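Why Does a Plate Have a Rim?

Materials and Shapes, Part 4: Dishes

A plate looks like a very simple object. It has no moving parts, and most people use one several times a day without looking at it. Even so, each part of a plate has a name and a job.

The parts

The flat or slightly sunken area in the middle is called the well. Food goes in the well. The raised band that goes all the way around is called the rim. The bottom of many plates has a low ring called the foot. The foot is the part that touches the table.

A plate with a deep well can hold sauce or soup. A plate with a shallow well is better for toast, because a knife can reach the food from the side.

What the rim does

The rim has three jobs. It stops liquid from running off. It gives fingers a place to hold that is away from the food. It also makes the plate stiffer. You can test this with paper. Hold a flat sheet by one edge and it droops. Fold up the edges and it droops much less. A curved or folded edge resists bending.

Glaze and shine

Many plates are ceramic. Ceramic starts as clay, which is shaped, dried and heated in an oven called a kiln. Before the last heating, the plate is usually coated with glaze. Glaze contains the same kinds of ingredients as glass. In the kiln it melts, and when it cools it forms a hard, smooth layer. Water cannot soak through this layer easily, and food wipes off it. Other plates are made of plastic, glass or metal. These do not always need a glaze.

A smooth surface reflects light in a regular way. On a flat surface, the reflection of a lamp is a patch. On a curved surface, the reflection stretches into a line or an arc that follows the curve. These bright marks are called highlights. You can use them to find out where a surface bends, even when it is all one color.

Circles that look like ovals

Look at a round plate from directly above. Its outline is a circle. Now tilt it. The outline becomes a narrower shape called an ellipse, which most people call an oval. The plate has not changed. Only your angle of view has changed. The steeper the tilt, the thinner the ellipse.

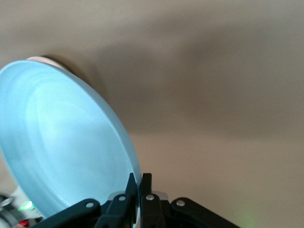 Photo: Italo Gatti / Terkora

The blue plate is tilted steeply, so its outline is a tall, leaning oval. Faint curved highlights follow the shape of the well, and a thin bright band runs along the right side of the rim.

Try it yourself

You will need one plastic plate, a lamp and a pencil and paper.

1. Put the plate flat on a table. Stand over it and draw its outline.
2. Hold the plate up by the rim and tilt it. Draw the outline again.
3. Turn on the lamp. Tilt the plate slowly and watch the highlights move.
4. Mark on your second drawing where the brightest line was.

Repeat steps 2 to 4 with a bowl. Compare the two sets of drawings.

Words to know

Ellipse: the shape a circle appears to have when it is tilted.
Glaze: a glassy coating on ceramic.
Kiln: a very hot oven for clay.
Well: the sunken middle of a plate.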